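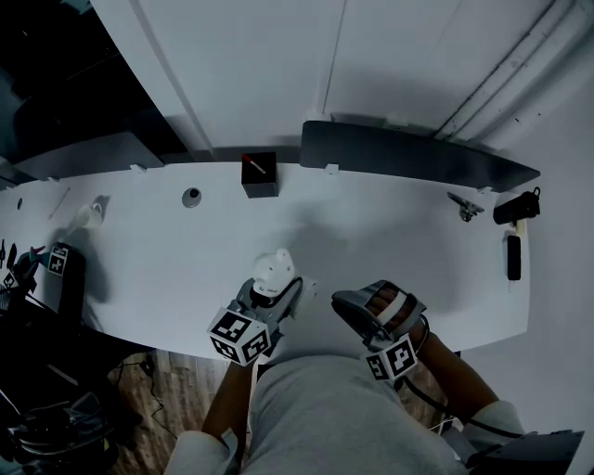

Odds and ends on the long white table at the Panedden repair room, small white cup included.

Lost bits table gets a longer run

The table of unclaimed odds and ends at Panedden's repair room will stay out until the end of December, after a first sorting session failed to make much of a dent in it.

The room, in the old Skerau building, has been taking in stray parts and small household objects for two years. The stock list now stands at 1462 entries, a good many of which read simply "knob".

Among the items on the curved white table are a small white cup, a thin white rod, a little black box with a red-and-white stick across it, and a metal clip. There is also a small white thing with a rounded shape, which the list has down as a toy and which one regular insists is the top of a pepper mill.

Anyone who recognises a piece can take it home free of charge. Proof of ownership is not required, though visitors are asked to say what it does — the organisers would quite like to know.

Sistum, the hardware shop next door, has offered two shelves for whatever is left in the new year. Small pegs and caps will go into jars. Larger mysteries will be passed to the McKinnon scrap store, which has agreed to accept them on condition that none of them comes back.

The room is open from 2pm. Bring a bag, and please don't leave anything behind.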